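# Two counters and a waiting list: running a repair desk on Tavares Street

The repair desk at the Tavares Street shops has been open for long enough that most people in the area have used it at least once.

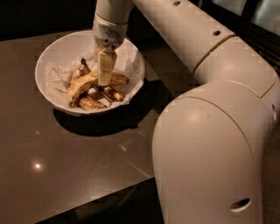 What do people bring in most often?

Lamps and kettles, followed by trousers that need a new zip.

The man who runs the desk asked for his name to be left out, as he has a day job and would like to keep the two apart. We spoke at the back of the unit at half past four, between the afternoon session and the evening one, while he ate a sandwich and sorted screws into jars.

He started with a folding table outside the launderette. The unit came later, when the shoe shop closed and the landlord could not find anyone to take it on at the old rent. "I offered him a third of what he wanted and heard nothing for the whole winter," he said. "Then he rang and asked when I could start."

There are two counters. The one by the window is for anything with a plug, and the other is for cloth, leather and wood. Bicycles are turned away, which still causes arguments. "There's a perfectly good bike shop by the station and I'm not going to take his work off him. People say he's dear. He is a bit dear. He also knows what he's doing, and I'd be guessing."

The desk opens for two sessions on the days it runs. It charges a flat fee for looking at a thing, then the cost of parts. If the repair fails, the fee is still due. He has thought about changing this and decided against it.

"You've still had an hour of someone's time. When it was free if we failed, people brought things they knew were dead. They'd say, have a go, it costs me nothing. One month I had three microwaves like that. I don't open microwaves. It's on the sign."

The other items on the sign are gas appliances, anything with a swollen battery, and pressure cookers. He added pressure cookers after an owner's description of a fault worried him enough that he made her leave it on the pavement.

I asked how many repairs work out. He keeps a ledger, a hardback one with a red spine, and he went to fetch it. The last full quarter has 104 entries. He doesn't give a success rate because he is not sure what to count. A toaster that works but no longer pops up is down as mended, in pencil.

"She was happy with it. She said she'd stand next to it anyway. So is that a yes? I wrote it in pencil and left it."

Much of the work is finding parts. He buys heating elements and thermostats from Civgate, a wholesaler with a trade counter on the ring road, and goes over twice a month with a list. Fuses, switches and flex he keeps in stock. For older kettles he has a shelf of donors, which are kettles people did not want back. Thread and zips come from a market stall, and he would like to find somewhere better.

"The zips are the weak point. I put in a zip in October and the same coat was back before Christmas. I did that one again for nothing, and the second zip was off the same card, so I wasn't hopeful. It's held so far."

He is less bothered than I had expected by cheap goods. Some of the easiest repairs he does are on the cheapest lamps, he said, as there is so little inside them. What annoys him is glue. He described a hairdryer he had been given the week before, a Tastine, where the casing had been sealed all the way round. Getting it open had cracked it along one side, and he had to ring the owner and tell her.

"It was a wire off. A minute's work with the iron. I spent forty minutes getting in and I broke it doing it. If they'd used two screws she'd have her hairdryer."

Did she pay the fee? He looked uncomfortable. "No. I let that go."

The evening session is the busier one. People come on their way home, and a queue forms along the wall, where he has put a bench from a closed chapel. There used to be a ticket machine. It broke and he has not mended it, and he has heard all the remarks about that. People now write their first name and the item on a sheet by the door.

When the sheet reaches 20 lines he takes it down. Anyone who comes after that is asked to leave the item with a label on it, or to try another day. The waiting list for left items stood at nine days when we spoke. He thinks a week is the most that is fair for a kettle. For a chair he thinks people can wait.

Chairs are his favourite job. He learned to re-glue joints from his uncle, who made kitchen furniture, and the clamps on the back wall were his. A chair takes very little active work, but it has to sit in the clamps overnight, and he can only hold four at once before he runs out of floor. He has asked the café next door, Sendero, whether he can use its cellar. The café has said yes in principle. The steps are steep and he wants a rail put in first.

I asked whether he teaches people to do it themselves. He tried evening classes for a while, 30 people signed up for the first one and the unit holds half that. He split them into groups and ran the course twice, then stopped.

"They were nice evenings. But most of them wanted to learn how to wire a plug, and you can learn that in ten minutes. After that you need something broken in front of you, your own thing, and you need to care whether it works. I can't lay that on for a class." What he does now is let owners sit at the counter while he works. A few ask to hold the screwdriver and he lets them.

The rent goes up in the spring. He has worked out that he can cover it by raising the fee slightly and opening one extra afternoon, which means finding someone for the cloth counter. His sister-in-law does it at present and has told him that she will not do a third day.

He has had one reply to the card in the window, from a retired upholsterer. They were due to meet the following morning. He wanted her to look at a footstool that has been on the shelf for a long time, with the webbing gone and a label that has lost its writing. If the owner reads this, it is green, with turned legs, and it can be collected at any session.

Opening times are on the door. Bring the plug and the lead as well as the appliance, and take the water out of kettles first.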